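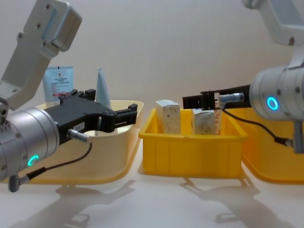
Zaltach two-arm sorting cell working over a row of plastic bins, with small cartons in the middle one.

Zaltach Two-Arm Sorting Cell
Sold and supported by Gridbridge

The Zaltach cell is a tabletop kit for picking small retail goods out of one bin and placing them in another. It suits cartons, sachets, tubes and similar items. The two arms face each other across the work area, and either one can be run alone.

Each arm carries a black parallel gripper on a silver wrist. The ring light on the wrist can be set to a different color for each arm, so operators can tell them apart on a busy line. Gripper cables plug in from outside and can be changed without taking the wrist apart.

What's in the kit
2 arms with mounting brackets
2 parallel grippers
4 gripper cables (two fitted, two spare)
Controller with Kütt sorting software
Power supply and stop button

Bins and table are not included. Any open plastic bin will do if its rim sits lower than the gripper's travel height. Bins of different colors and depths can be mixed in one row. Enter the rim height of each bin during setup.

Setup
Allow 60 minutes for first installation. Bolt down both arms before connecting power. Kütt stores up to 9 bin layouts, and switching between them does not require a restart.

Limits
Thin sachets should be stood upright. Items lying flat on the bottom of a deep bin may need a second attempt. The older Grurko gripper fingers do not fit this model.

Ordering
Orders received by 24th December ship from current stock. The next production run is in April. For quotes and spare parts, contact Helju Kļaviņa at the Gridbridge sales desk.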